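Farnura 200 waterproofing spray for fabrics
Reviewed by Grímur Laxdal, 25/11/2004

The Farnura 200 is a water-based proofing spray sold in a pump bottle. It is meant for woven nylon, polyester and cotton canvas. The maker does not recommend it for leather or for anything with a breathable membrane. I bought three bottles from Zakharchenko in Durnport and used them on two jackets, a tent bag and several offcuts over a period of weeks.

Application is simple. The fabric should be clean and slightly damp. Hold the nozzle a hand's width away, spray until the surface is evenly covered, wait five minutes and wipe off the excess with a cloth. The pump gives a fairly coarse mist, and the first few strokes tend to spit. Start on a rag.

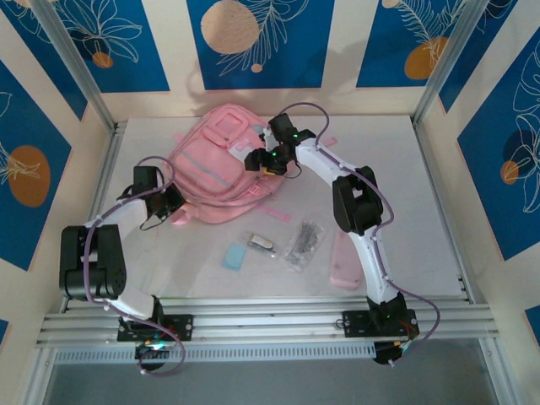 Drying is slow. At room temperature the canvas offcut was still tacky the next morning, although the nylon was ready by then. A tumble dryer on low heat shortens this a good deal and also improves the beading. The instructions mention heat only in small print on the back of the label -- it ought to be on the front.

On nylon the results were good. Water stood in round drops on both jackets and ran off when the cloth was tilted. After three washes the shoulders had begun to wet through, while the sleeves held up. Cotton canvas took far more liquid for a weaker effect, and I would use a wax on it instead. Seams are not sealed by this product and need separate treatment.
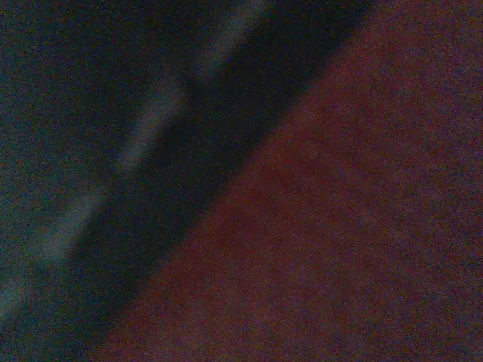 Colour change is the other matter to check before buying. Olga Cabral, who proofed some samples alongside mine with the older Cillunon spray, found that it darkened pale cloth noticeably. Farnura was better in this respect, with a faint ring on cream canvas and none that I could find on navy. A speckled reddish surface, running from brick red to a duskier maroon, is hard to judge by eye, as a slight stain is easily taken for part of the shading. Test a hidden corner of any such cloth and compare it in daylight once fully dry.

The smell is mild and goes within a day. The trigger on one bottle jammed when half full and had to be rinsed in warm water.

Recommended for nylon. Batch number on all bottles: 553.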